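Umstieg auf gemanagte Datenbank bei Undstead, lohnt das?

Forum > Hosting und Cloud > Datenbanken
Begonnen am 2018-09-02

msteiner
Unser Vertrieb hat sich von Undstead einlullen lassen. Wir sollen die Auftragsdatenbank (PostgreSQL, 80 GB, wächst langsam) in deren neuen Managed-Dienst schieben. Versprochen wird das Übliche: kein Patchen mehr, Backup inklusive, Failover automatisch. Im Datenblatt steht zum Failover ein einziger Satz, und der enthält keine Zeitangabe. Hat das jemand produktiv laufen?
Mathias Steiner

kabelsalat
Wir, seit vier Monaten. Läuft. Das Patchen vermisse ich wirklich nicht.

msteiner
"Läuft" heißt was? Habt ihr mal einen Knoten absichtlich abgeschossen?

kabelsalat
Nein, auf dem Produktivsystem spiele ich so was nicht durch. Einen ungeplanten Schwenk gab es, da waren wir 30 Sekunden weg. Die Anwendung hat sich neu verbunden, fertig.

nullzeiger
Einmal ist keine Statistik. Bei uns hängt die Anwendung direkt an der Datenbank, jeder Vorgang schreibt einen Datensatz weg. Wenn da eine halbe Minute nichts geht, laufen die Puffer voll und ich darf hinterher von Hand abgleichen. Wir haben Bament und Undstead nebeneinander getestet, jeweils mit derselben Last.
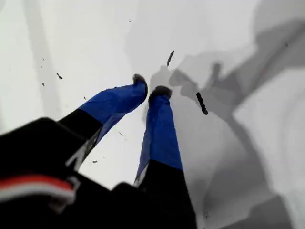 Ergebnis: Bament war bei den Schreibzugriffen langsamer, dafür gleichmäßig. Undstead hatte Ausreißer, für die mir der Support bis heute keine Erklärung geliefert hat. Das Ticket steht auf "in Bearbeitung".

Afiq Lumenta
Mit welcher Instanzgröße denn? In der kleinsten Stufe teilt man sich bei Undstead die Platten mit anderen Kunden, da wundern mich Ausreißer überhaupt nicht. Ohne diese Angabe ist der Vergleich wertlos.

nullzeiger
Zweitkleinste. Und geteilte Platten stehen nirgends in der Preisliste. Quelle?

Afiq Lumenta
Fußnote 7 in den Leistungsbeschreibungen. Muss man halt lesen.

msteiner
Gelesen. Da steht "kann gemeinsam genutzte Ressourcen umfassen". Kann. Für welche Stufe, steht nicht dabei. Ich frage dort schriftlich nach und lasse alles bis Oktober auf unserem eigenen Blech. Wie kommt man da im Zweifel eigentlich wieder raus, nur per Dump?

kabelsalat
Dump, ja. Logische Replikation nach außen ist gesperrt.

msteiner
Das hätte ich gern vor der Vertriebspräsentation gewusst.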